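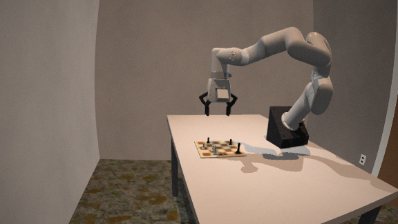

Gripper parked over the board, during a planning run in sim

Thread: Small-board chess in sim, planner is finally fun to work with

tolu_kinematics
Got my manipulation stack talking to Dromik this month and I'm having a great time with it! The setup is a small board, a handful of pieces, one arm and a parallel gripper. Perception gives me piece poses, a task planner picks the move, and Dromik finds the arm path. Planning takes 39 ms for most moves, and I'm logging everything so I can replay the bad ones.

The part I could use help with is captures. The taken piece has to go somewhere, and my placement sampler likes spots right up against the board.

pebblecast
Love this. Are you sampling the place pose uniformly over the table?

tolu_kinematics
Yep, uniform, 200 samples, first collision-free one wins. Taller black piece in the next one, right by the edge of the board:
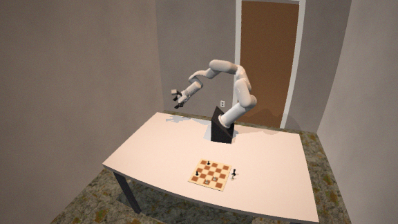
Tall black piece on the table just off the right edge, arm back with the gripper open

pebblecast
Yeah, that's tight. I'd score the samples by clearance to the nearest board square and take the best one. You've got tons of table to use.

Fadi Chidiac
I'd go the other way and drop sampling for this. Fixed capture slots along one side, done. Sampling is great for clutter, but a chess game is a tidy problem and you'll spend weeks tuning a cost function you didn't need.

pebblecast
Disagree, fixed slots break the minute somebody moves the board. Scoring is maybe ten lines.

Fadi Chidiac
So define the slots in the board frame. They move with it.

pebblecast
And if the board ends up near the table edge, your slots are in midair :)

tolu_kinematics
Ha, okay, I could try both. Slots in the board frame first, scored sampling as the fallback if a slot isn't reachable?

Zulkifli Majimbun
That's what we do in Gunawan and it works nicely. Check your pose estimates too, though. I had 1,245 logged placements in one batch and most of my "planner" failures were perception being 2 cm off on light pieces against a light table.

tolu_kinematics
Ooh, good call, my pale pieces are definitely the weaker ones. I'll plot the error by color tonight and post the branch once the slots are in.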